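Where Does the Sleep Go? Noise and Light in Boltidby Hall
Project report, Intro to Research Methods
Group: Dennis Holroyd, Glenys Rudd

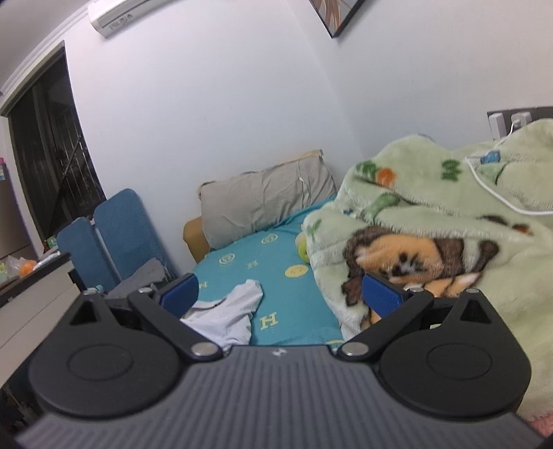

1. Why we picked this

Everybody in Boltidby complains about sleep. We wanted to know if it was the building or just us. The school paper did a piece on it in the fall, mostly quotes, no measuring. So: measure something. Original plan was the whole dorm plus Naylor Hall across the lot for comparison. Naylor dropped out of the plan early, their front desk never wrote back and we ran out of weeks.

2. Question

Does hallway noise after midnight line up with how badly people say they slept? Second question, added later: does light under the door matter.

3. What we did

Sleep diary, paper, one sheet per night. Bedtime, wake time, times woken up, a score for how rested you felt in the morning. People filled it in for 7 nights in December. Not a great month, finals were coming, but that was the month we had.

Noise: phone app called Grarkico, left running on a shelf outside the rooms. It logs the loudest moment in each minute. We checked it against the sound meter from the physics lab and it read a little low on quiet stuff, fine on loud stuff. Good enough for comparing one night to another. Not good enough to publish decibels so we didnt.

Light: just asked. "Could you see light from the hall when you were lying down?" Yes or no.

Glenys did the diaries and typed everything in. Dennis did noise and the charts.

4. Results

We got almost 600 minutes of usable noise log. Should have been way more. The phone died overnight twice and once somebody moved it to the laundry room, so that night is mostly dryer.

Loud nights and bad scores did go together, but weakly. The worst night for noise was the one with the fire door banging, and people did report waking up more. But the second worst scores came on the quietest night we logged. That was the night before the chem exam. So.

Bedtime mattered more than noise. People who went to bed at close to the same time every night gave themselves better scores, even in the rooms right next to the stairs. People whose bedtime jumped around by more than 2 hours had low scores pretty much no matter what the hallway was doing.

Light question was a mess. Nearly everyone said yes, so there was no group to compare with. Should have asked how bright or how annoying instead of yes/no.

5. Problems

Small group, all from one floor, and several are our friends. They knew what we were looking for which probaly made them notice noise more.

Diaries got filled in late. Glenys could tell because some sheets had the same pen and the same handwriting slope for 3 days straight. We kept them in but marked them.

No control for coffee. Dr. Flavent brought this up at the halfway check-in and she was right, we had already started and didn't want to change the sheet.

6. If we did it again

Start in October. Hand out the sheets in the morning and collect them by lunch. Plug the phone in. Ask about caffeine and naps. Get Naylor on board first, before anything else, in writing.

Would also like to try rubber strips on the fire door and log a week before and a week after. Housing said they'd think about it.

Raw sheets are in the folder with Glenys, charts are in the appendix at the back.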